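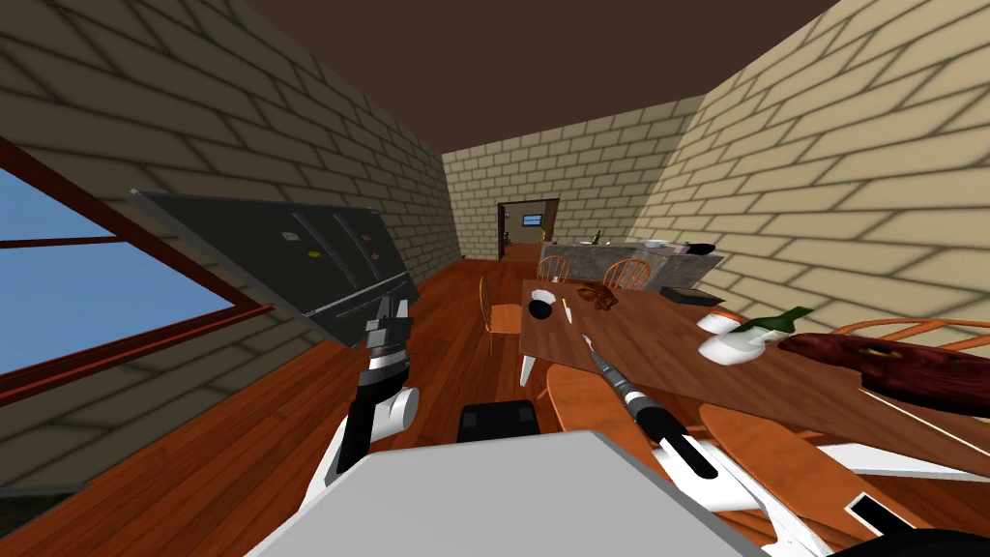 What is in the Linlow Recipe Cards dataset?

It contains typed transcriptions of handwritten and typewritten recipe cards from households in Linlow and Udthorpe, with one row per recipe and a separate table of ingredients.

Version 2, released Friday, January 3, 2020

Contents

The collection started as 2,613 cards. Blank backs, duplicates and cards that turned out to be shopping lists or phone numbers were set aside, leaving 1,781 recipes. Many run over two or more cards, which have been joined in the order the family kept them.

There are four files:

recipes.csv - title, method, serving size, source household code
ingredients.csv - quantity, unit, ingredient, preparation note
units.csv - lookup table for old measures
notes.txt - transcribers' remarks, unedited

All files are UTF-8 with Unix line endings. Join the first two tables on recipe_id. Do not join on title, as there are a great many entries called plain scones. 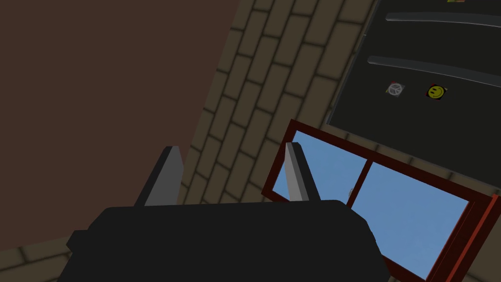
Transcription rules

Spelling is kept as written in the title and method fields. In the ingredients table it has been normalised to current Australian usage, so "cocoanut" becomes "coconut" and "capsicums" becomes "capsicum". Colour names for food dyes are left alone.

A word that could not be read is marked [?]. A word that was read but doubted is followed by (?). Crossed-out text is dropped unless the correction was never finished, in which case both readings are in notes.txt.

Tablespoons are the main trap. An Australian tablespoon is 20 mL, and several cards were copied from overseas magazines that assume 15 mL. We did not convert. The column tbsp_source says "local", "overseas" or "unknown" - most rows are unknown.

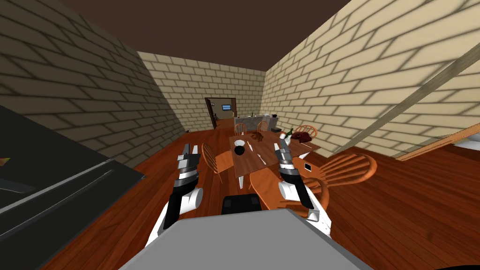

Noreen Mohmand

I maintain the files and answer mail about them. Sawsan Fakhoury did most of the first pass on the Udthorpe cards, and Iulian Mocanu wrote the script that splits quantities from units. The script copes badly with "butter the size of an egg". Those rows have a blank unit and the full phrase in the preparation note.

Oven temperatures are given as written. Where a card says only "moderate" or "hot", temp_c is empty. Fahrenheit values have been converted and rounded to the nearest 10, with the original kept in temp_raw. 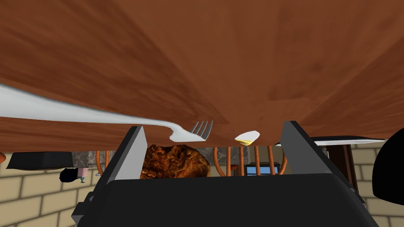

Gas mark numbers are also in temp_raw, though they have no Celsius value in this release.

Known problems

Biscuits and slices are over-represented. Everyday dinners were seldom written down, so the set should not be used to estimate what people ate.

The category column was filled in by different hands and is inconsistent for puddings.

Licence

CC BY 4.0. Household names have been replaced with codes. Please send corrections with the recipe_id and the field name.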